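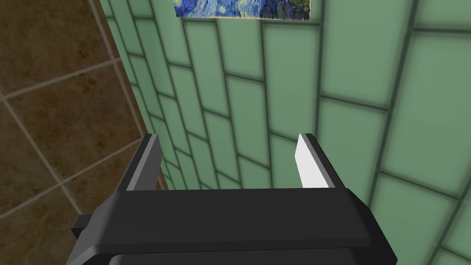

17/2/19

Escribo esto del tirón, domingo por la noche, con el portátil al 12 y el cargador en la mochila que está en el coche. Si lo dejo para mañana no lo escribo, que me conozco.

Ayer jornada de puertas abiertas en Astarthorpe. Por fin. Llevaba desde el otoño apuntado al boletín y siempre se me pasaba la inscripción. 53 plazas, entré en la lista de espera y el jueves me llamaron. Salí de casa sin desayunar, 90 kilómetros, niebla hasta el desvío. Aparcamiento fatal, por cierto – hay que dar la vuelta entera al polígono y la señal está tapada por un árbol.

Llegué tarde, así que me perdí la charla de bienvenida. Me dieron una acreditación con el apellido mal escrito y me metieron en el grupo B. Mejor, porque el grupo B empezaba por simulación, que era a lo que iba yo.

Nos lo enseñó Hui-mei Lo. Habla rapidísimo, yo tomaba notas y ahora no entiendo ni la mitad (pone "luz!!" subrayado tres veces y nada más). Lo que tienen montado es un entorno virtual donde el brazo ensaya antes de tocar nada de verdad. Lo llaman Stirdale. Arrancó una sesión en la pantalla grande, con la vista desde detrás de la pinza, y la verdad es que yo me esperaba el típico suelo gris con cuadrícula. Pues no. Pared de azulejo verde clarito puesto como ladrillo, otra pared de baldosas marrones grandes y un cuadro colgado estilo La noche estrellada. La pinza negra, abierta, sin coger nada, apuntando al azulejo. Parecía el baño de mi tía con un robot dentro.

Pregunté por el cuadro, claro. Las paredes y los adornos se cambian entre sesiones, a propósito, para que el sistema no se aprenda el fondo de memoria. Tienen 191 combinaciones. Hoy azulejo, luego madera, luego lo que toque. La luz igual. En esa vista un dedo de la pinza se veía oscuro y la cara interior del otro casi blanca, del brillo, y Hui-mei se paró ahí un buen rato. Para nosotros es el mismo dedo. Para un programa que mira píxeles, según lo hayas entrenado, pues ya veremos. De ahí mi "luz!!", supongo.

Un señor del grupo insistió mucho con cuánto cuesta todo. No le dieron cifra. Insistió otra vez. Tampoco.

Luego nos dejaron probar. Dos mandos, colas eternas, tres minutos por persona. Os cuento lo mío: fatal. Yo que me creía que con los años de consola iba a ir sobrado. La profundidad no se pilla nada desde esa cámara, vas hacia delante convencido de que te falta un palmo y ya te has comido la pared. Me comí la pared dos veces. Una cría que iba detras de mí lo hizo a la primera, cogió su cubo virtual, lo dejó en su sitio y ni miró a su madre.

Pausa. Café de máquina, galletas buenas.

Segunda parte, la nave. Aquí ya brazo de verdad, detrás de una mampara, y lo llevaba Pin-yu Yeh, mucho más tranquilo, de los que esperan a que acabes la pregunta. El módulo de control es el Jaslow, versión 2, que cambiaron en febrero y todavía le están encontrando cosas. La demo era coger botes de una bandeja y pasarlos a otra. Fue bien, fue bien, se paró. Pin-yu se acercó a la consola, murmuró algo, reinició y siguió. A mí esa parte me gustó más que si hubiera salido perfecta, la gente se animó a preguntar cosas.

Apuntes sueltos, por si a alguien le sirve:

- Lo que funciona en el simulador no funciona sin más en la nave. Lo repitieron los dos, por separado.
- El ruido. Mucho menos del que pensaba. El compresor sí molesta.
- Las bandejas las traen de Makowska y llegan con las medidas un pelín distintas cada vez. Todo el mundo puso cara de conocer el problema.
- No hay guardarropa. Llevad poco abrigo o cargad con él toda la mañana, como yo.

No me quedé a la mesa redonda, tenía comida familiar y ya iba tardísimo. Si alguien fue que me cuente qué se dijo de las prácticas, que a mi sobrino le interesa y le prometí enterarme. No me enteré.

¿Volvería? Sí, y pediría otra vez el grupo B. La próxima la anuncian en el boletin, la inscripción se abre por la mañana y se llena enseguida. Y quiero la revancha con el mando.

Voy a por el cargador.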